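Ticket 1064
Subject: Hot water goes cold at the bathroom basin after a short run
Opened by: Ok-hee Shim
Site: Yammine, flat 10
Status: Closed

Description of fault
Hot tap at the bathroom basin runs hot for a short while, then drops to lukewarm and stays there. Kitchen tap is fine. Shower is fine unless someone opens the basin tap at the same time, then the shower drops as well. Started in July after the water was off for the morning. The boiler is a Skilia combi, no fault code showing when it happens. I have tried turning the hot water setting up and it makes no difference.

Reply from support, 09:40
Thanks for the details. Please could you tell us:
- whether the boiler flame symbol stays on when the basin water goes lukewarm
- whether the cold tap at the same basin feels warm after the hot has been running
- the type of tap fitted (single lever or separate hot and cold)

Reply from Ok-hee Shim, 12:15
Flame symbol goes off after a bit, then comes on again, then off. The cold does come out slightly warm to begin with. It is a Tastska single lever mixer. It was put in before I moved here so I have no paperwork for it.

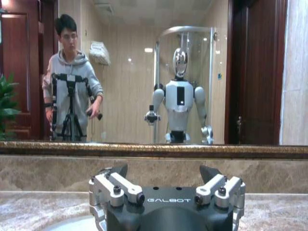 I should add that the flow from the basin is weaker than it used to be on hot. On cold it is the same as ever. The plumber who did the kitchen last year left the isolating valves fully open, as far as I know, and I haven't touched them.

Reply from support, 14:05
The boiler needs a minimum flow to keep firing. If the hot side at the basin is partly blocked, the burner will cut out and you will get lukewarm water. Grit often gets moved along the pipes when a supply is turned back on. The warm cold feed suggests the mixer cartridge may also be letting hot water across. Please work through the steps below in order and note the result of each.

Step 1. Aerator
Unscrew the aerator from the end of the spout. Rinse it and run the hot tap without it.
Result: some grit in the mesh. Flow slightly better, still goes lukewarm.

Step 2. Isolating valve, hot side
Check the slot on the valve under the basin is in line with the pipe.
Result: in line. Closed and opened it twice. No change.

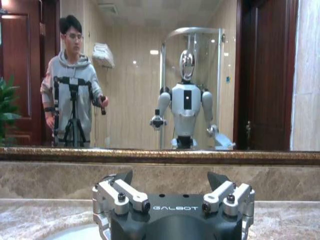 Step 3. Flexible hose, hot side
Close the valve, undo the hose at the valve end and look at the filter washer inside.
Result: washer packed with black bits. Cleaned it and put it back. Flow on hot now much the same as cold. Water stays hot.

Step 4. Cartridge
Run hot for two minutes, then switch to cold.
Result: cold still starts warm. Shower still dips if the basin is on.

Reply from support, 16:30
Step 3 has dealt with the main fault. For step 4 we would replace the cartridge. The part is Emau 345, which fits this mixer. Part 602 looks very similar but is longer and will not seat properly, so please check the number on the bag before fitting. Turn off both valves first and put the plug in so the grub screw doesn't go down the waste.

Reply from Ok-hee Shim, 10:20
Cartridge fitted. Cold is cold from the start. Shower holds its temperature with the basin tap open. I had to nip up the nut under the hot hose as it was weeping a little, dry since last night. Happy for this to be closed.

Closing note
Cause: blocked filter washer on hot hose, worn mixer cartridge. Boiler not at fault, no visit booked. Hot water setting on the boiler to go back to where it was before the fault.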